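Which key goes with which lock? Mixed bunch, padlock and cable lock

Teófilo Escobar
Hello all, I hope somebody patient is reading! I look after the bikes and the side gate at our allotments in Rutalora, and over the years the keys have got into a dreadful muddle. I've finally brought everything indoors to sort out on the wooden table, where there is decent light and nothing can roll under a shed.

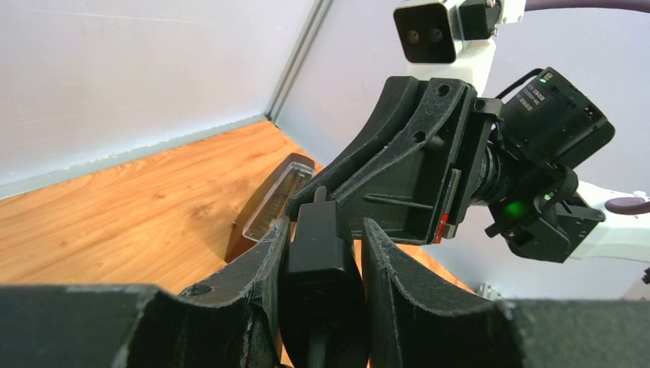

There is a black padlock, a blue cable lock and a little bunch of keys on a ring, plus one or two loose ones that could belong to anything – the old gate, my late aunt's trunk, who knows. I don't want to force a key and snap it, as I did with the last padlock (31 years old, and I was very fond of it).
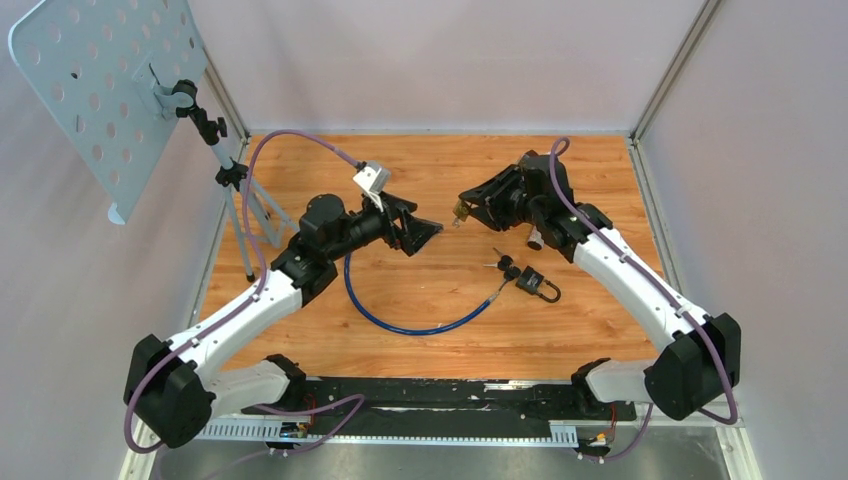
Is there a sensible order to go about this? And how do people label keys so that the labels stay on? I tried paper tags in March and they were pulp by Saturday.

Huamán
What a familiar job, I have done this for two sheds and a boathouse. Start with whichever lock already has its key in it and get that one out of the way. Turn the key gently, check the plug goes in and comes out as it should, then put a tag on that key before you pick up another. Mixing them up again halfway through is how I lost a whole afternoon.
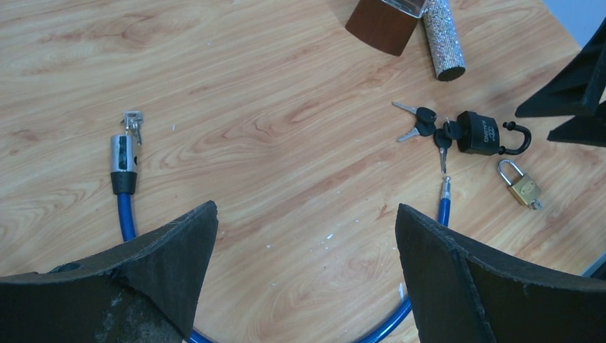
Blue cable lock with the key in its barrel, black padlock alongside.

Next take the padlock and try the bunch one key at a time, going round the ring in the same direction so you know where you began. If a key won't slide in with light pressure, leave it and move on – a puff of graphite helps with a stiff one, but please don't use cooking oil. For labels I like plastic tags with the writing in pencil, which lasts far better outdoors than biro.

While you have the cable out, run your fingers along the coating for splits, and let it lie in a loose curve so it doesn't kink.

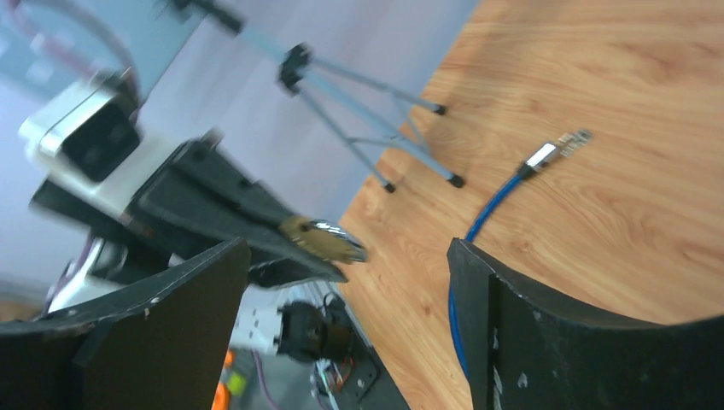 Plernetti
dab of nail varnish on the key and the same colour on the lock. done mine like that for years. chuck the ones that fit nothing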